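Category: Robotics and Automation / Research Reports

4.2 Comparison of Gripper Fingers for Processor Handling

The second set of trials at the Fullville laboratory compared two finger designs on a single task: carrying a processor to an empty socket on a server motherboard and lowering it without contact with the pins. The Rainer fingers hold the part by its sides through a linkage. The Vomcombe fingers use the same stroke with a softer pad. Both were run under the Arside controller with the wrist camera active.

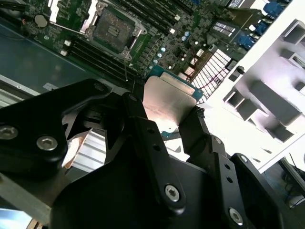
Page last changed: Saturday, February 8, 2025

Memory slots stand close to the socket and limit the paths open to a wide gripper. The approach was therefore planned at a fixed height, with the last part of the descent made at reduced speed. Each design completed 197 trials, and the fingers were cleaned after every 10. A trial was stopped when the measured side load passed the set limit.

Camera placement had a larger effect than expected. At a steep viewing angle the metal lid of the processor reflects strongly, and edge detection became less reliable – the green substrate gave a better reference than the lid itself. When the lid faced the camera more directly, both the part and the socket could be located in one view.

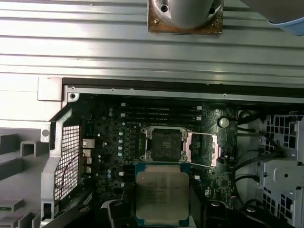

Figure 4. Processor held between the two gripper fingers, with the empty socket and its open load plate behind it.

Position error was computed from more than 1,000 stored views. Views in which glare covered the edges of the part were kept in the data set and marked, so that the two designs could be compared with and without them. The controller settings were not changed between designs.

Contact: Rochelle Hollis, Fullville laboratory | Back to top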